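The Man Who Waits on Shortbread

Khoa Giáp was up to his elbows in butter when I arrived, a little before six in the morning, and he waved me toward a stool with his chin. "Sit, sit, there's coffee somewhere behind the flour," he said, and there was, a big dented thermos of it, very strong. I had come to Lục, the small bakery he runs on the corner below the old rail station, to talk about one thing only, and I had been warned by several of his customers that I would not get out before lunch.

The one thing is shortbread. Lục sells bread too, and a good sesame bun that is usually gone by eight, but it's the shortbread people drive in for, and it's the shortbread he will talk about until the coffee runs out. He didn't grow up with it. His mother baked almost nothing ("we had one oven and she kept the pots in it"), and he came across his first piece at sixteen, at a neighbor's house, off a plate that had been sitting out all afternoon.

"I thought it was going to be boring," he told me. "It was pale, no chocolate, no nuts, nothing on top. And then I ate it and I remember being annoyed, because I couldn't work out what was in it. I asked her and she said butter, sugar, flour, and I thought she was keeping something from me. I really did. I went home and made it with margarine and it was terrible, so then I was sure."

He was trained as a bookkeeper and spent 5 years doing the accounts for a tile company called Muralo, which he speaks of fondly. He baked at night. He'd bring a tin in with him and leave it by the copier, and the people in the warehouse took to writing their opinions on a scrap of paper taped to the lid. He still has some of those. One says "too sandy, ate four." Another just says "salt?" and he says that single word changed how he bakes more than any book has.

So what does he do differently? I asked him this in several ways, and the answers wandered all over the place, through the humidity in February and a long story about a broken thermostat, but they kept coming back to time. The dough rests overnight. He cuts it cold, pricks it with a fork and bakes it low, lower than most recipes ask for, until the edges have only just begun to turn.

"People want to see brown," he said. "They open the door, it looks like nothing is happening, they turn it up. Leave it! Go and sweep the floor. Then when it comes out you leave it again, in the pan, and you cut it while it's warm, along the lines you made before. If you wait until it's cold it goes wherever it wants."

And then comes the part his regulars tease him about, which is that he won't sell it the same day. He holds every tray back until the following morning at the earliest, and he likes it best on the third day, when the butter has settled and the crumb has stopped being, as he puts it, "in such a hurry." A woman once offered him double for a warm batch for her daughter's party. He gave her a warm loaf of bread and asked her to come back for the rest tomorrow.

We talked for a while about butter, and whether the expensive kind is worth it. He thinks it is for shortbread and isn't for much else. Flour he is relaxed about. Rice flour, a spoonful or so for the snap, he swears by, and he laughed when I told him my own grandmother did the same and kept it secret from her sisters.

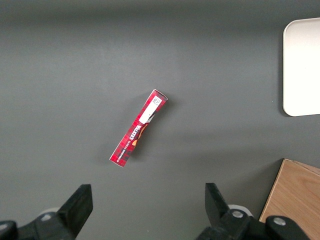
A red tartan Walkers box

He keeps a shelf of other people's shortbread at the back of the shop, next to the order book, and I had expected him to be a snob about it. He isn't at all. He buys it wherever he travels, he is given it at the holidays, and he eats all of it with real attention, tapping a finger on the counter while he chews.

"A packet can be very good," he said. "It has to last, so they bake it drier, and that's a different thing, it's for dunking. My wife prefers it, if you want to know. Thirty feet from my oven and she opens a packet." He shook his head, but he was smiling, and he put a plate of his own in front of me all the same, third-day pieces, thick as a thumb. I ate two and then, I'm sorry to say, another two.

In a good week he now bakes 2,000 pieces, with one helper on the early shift. A café named Cellis, across the river, takes 200 of those, and he delivers them himself because he likes the walk and because they once stacked the boxes under a crate of lemons. There has been talk of a second shop. He has looked at a place on Zekholm Street with tall windows and a proper loading door, and he described it to me so lovingly, right down to where the mixer would stand, that I assumed he'd signed for it.

"No, no," he said. "The oven's electric. I'd have to learn it from the beginning." He wiped the counter down, thought about this, and refilled my cup. "Maybe next year. My wife says yes. Have one more, those ones broke and I can't sell them."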